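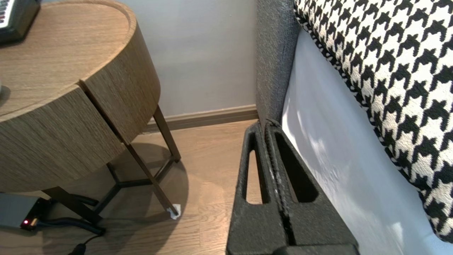
The round table by the sofa or bed, houndstooth cushion and all.

Round tables, trailing cables and other things you keep asking me
Saturday, October 19, 2019
By the Gudgate Corner blog
134 shares | 2 comments

Ever since I wrote up our living room I've had a steady trickle of messages, and most of them are the same handful of questions. (One was about my curtains, which I'm not getting into.) So I've put the whole lot on one page and I'll add to it when new ones come in. I'm not a designer or an electrician, I just rearrange my furniture a lot and have strong feelings about side tables.

Where's the table from?

A little shop called Tasano, and I'm sorry to say I've not seen that exact one there lately. I'd been looking for months for something round with a pale oak finish and slim legs, because everything in my price range was either glass or enormous. If you can't find the same one, search for "round side table with apron". The apron is the band that goes round under the top, and it makes a small table look like proper furniture and less like a tray on sticks.

Why round? Wouldn't a square one fit the corner better?

It would, on paper! I had a square one before and I walked into it every single morning for a year. With a round one you lose a bit of space at the back, but that's where the wires go down, so I don't count it as lost. The raised rim is handy too. Pens used to roll off the old one and disappear under the sofa.

How tall should a side table be next to a sofa?

I go for level with the arm or a touch lower. Any higher and you're reaching up for your tea, and then you're wearing your tea. Measure the arm of your own sofa before you order, and measure it with somebody sitting down if it's a squashy one.

Do the metal legs mark the floor?

They can do. Mine is wood-look planking and it scratches more easily than the box let on. I put pads under anything with thin legs, and I check them when I hoover because they creep off sideways and then you're dragging bare metal about. Felt ones are fine for a table that stays put. For something you shift a lot, get the ones that fix on with a pin, if your legs will take them.

What's the houndstooth cushion? Doesn't it go grubby?

I love that cushion. It's big, it's black and white, and the twisted cord round the edge is the bit that sold it to me. Against charcoal upholstery it's the only loud thing in that corner, so it gets away with it. As for grubby, a busy pattern hides far more than a plain cream one ever did for me. I sponge it and leave it on the airer. Don't put a corded edge through a hot wash unless you like puckers (I have learned this, with a different cushion, rest its soul).

Your walls are very pale. Don't you get bored?

Not so far. I like being able to move everything round without a feature wall telling me where the sofa goes. The browner skirting helps, it stops the whole room looking like the inside of a fridge.

What do you do about all the cables?

Ah. The big one. I'm going to be truthful and say it's a work in progress and always will be. There are wires under the round table and there are wires by the desk, and the most I can offer is what I do on a good week:

I unplug everything and pull it all out into the middle of the room. Anything I can't match to a gadget goes in a shoebox until November, and if I haven't missed it by then it goes to the recycling point. Whatever's left gets a label at both ends. Masking tape and a biro will do. I had an Asus charger I nearly chucked three times before I started labelling. 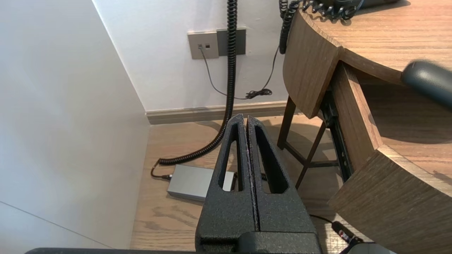 Can I leave a power adapter on the floor behind the desk?

I do, as long as it has air round it and isn't buried under a rug or a pile of post. Adapters get warm, so keep the fluff off them and don't stack one on top of another. If one ever smells odd or feels properly hot, switch it off at the wall and stop using it.

Are coiled cables better than straight ones?

For anything that moves, I think so. They pull out when you need the length and spring back after. They're heavy though, and the weight will drag a light gadget towards the edge of the desk, so anchor the top end somehow. For anything that never moves I'd have a straight cable in the shortest length you can get away with.

Should the desk hide the wall socket?

Please don't do what I did in the last flat and push a great heavy desk flat against it. I had to empty the drawers to reset the internet. Leave yourself room for an arm. I'd sooner look at a wall plate than crawl.

Do you use trunking?

I bought some from Kang, the hardware place, and it's still in the hall cupboard. I rent, and the sticky sort can bring the paint off. If you own your walls, go for it and tell me how it went.

Will the wood finishes clash?

My desk is a fair bit darker than the little table and the floor is different again. I worried about it for ages and then stopped. They've both got curves, and I reckon that ties them together better than matching colours would. Three near-identical oaks look more of a mistake to my eye.

Comments (2)

teapotandtoast
Did the shoebox thing last night and found four phone chargers for phones I don't own any more. Also a key??

marmaladehall
Seconding pads with a pin. The stick-on ones lasted a fortnight on my dining chairs. What width is your table top please?

1268 views | Share this page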